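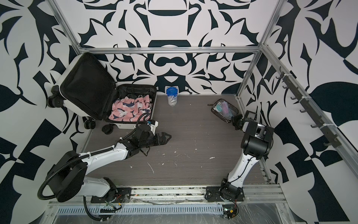

Ticket 1408 – Shared packing list keeps bringing back deleted items
Product: Prula (phone app and web)
Opened by: Wubit Araya
Picked up by: Tahsin Miah
Status: Solved, workaround posted

Hi all, Wubit again. I share one big packing list with my sister-in-law Maysoun and it has started un-deleting things. I take off "beach towel," I close the app, I open it again and there's the beach towel, right back between the sun hat and the phone charger. Maysoun sees it too on her side. It isn't every item, which is what's making me nuts, because some deletes stick just fine and I can't see a pattern.

What I've tried so far: logging out and back in, both phones. Reinstalling on mine (Maysoun wouldn't, she has her offline notes in there and I don't blame her). Turning the Wi-Fi off and using cell data. Deleting on the web version, which looked great until I opened the phone and it put everything back up there too.

My phone is a couple of years old but it's up to date. Hers is newer. We're both on the free plan.

Tahsin, first reply

Hey Wubit, thanks for all of that, it saves me a bunch of typing. Could you do me a favor and open the list on the web, go to List settings, then Activity, and paste me the last few lines? I want to see whose name is on the items when they come back.

Wubit

Sure! Here's a chunk:

"sun hat" removed by Wubit
"beach towel" removed by Wubit
"beach towel" added by Maysoun (Katona)
"travel adapter" removed by Wubit
"travel adapter" added by Maysoun (Katona)

Maysoun swears she was making dinner and not touching her phone. Also what is Katona? I thought that was her old tablet but I wasn't sure it was even charged.
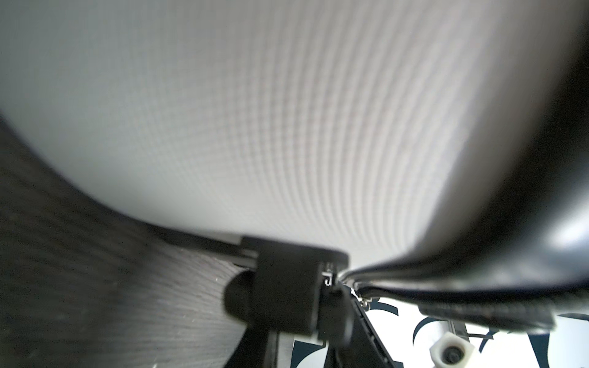
Can an old device put items back on a shared list when no one is using it?

It can, if it's still signed in and holding an old copy of the list. When it wakes up and finds a network, it compares its copy with ours, decides your deleted items are missing, and helpfully sends them back.

Tahsin, second reply

So yes, Katona is whatever she named that tablet. The app version on it is really old (I can see it on my end) and that version doesn't know about deletes the way the new one does. The sun hat stayed gone because the tablet never had it, I'm guessing you added that one recently?

Steps for Maysoun:

1. On her newer phone, go to Account, then Devices.
2. Tap Katona, then Remove device. Leave "keep offline notes" on.
3. Wait until the list says Synced at the top.
4. Delete one test item and leave it alone overnight.

Please don't delete the whole list and start over. People do this and the tablet just refills it.

Wubit

You're right about the sun hat, I added it last week!! OK, so she removed the tablet and I deleted the beach towel one more time. I'll check Sunday morning.

Wubit, Sunday

Towel is still gone. Travel adapter is still gone. But now the list is stuck on "Saving" and it's been like that since breakfast. I can check things off but anything new I type shows up gray and Maysoun doesn't get it.

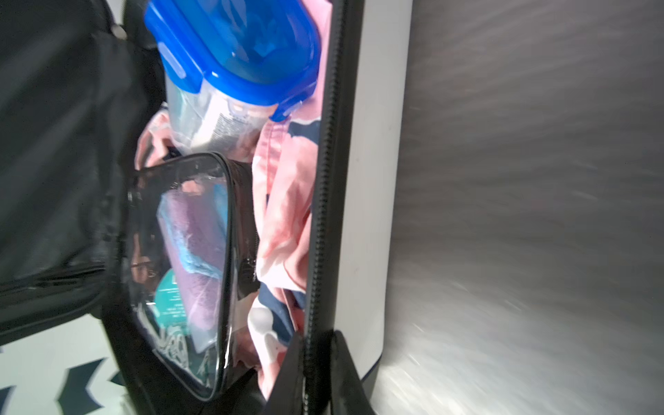 Help page linked by Tahsin: When a list is stuck on Saving
3 min read

Lists on the free plan hold 100 items. Checked-off items count toward that, and so do items brought back by another device. Once a list is full, new items turn gray and stay on your phone until there's room. Open the list menu, pick Clean up, and choose "Clear checked." If you want to keep the old ones for next time, save the list as a template first.

Wubit

Well, there it is. The tablet had been stuffing the list with duplicates – I had 25 checked-off ones from our January trip alone, sitting down at the bottom where I never scroll. Saved it as a template, cleared the checked stuff, and the gray items went through while I was still looking at the screen. Maysoun texted me "why are there suddenly socks" so I think we can say it's syncing.

One small ask: could the app say "list is full" instead of "Saving"? I'd have found it by myself.

Tahsin

Fair point, and you're not the first. I've added your vote to the request Shanthi Mondal has open on our side for the wording. I'll leave this ticket open for 3 days in case the towel shows up again, then it closes by itself.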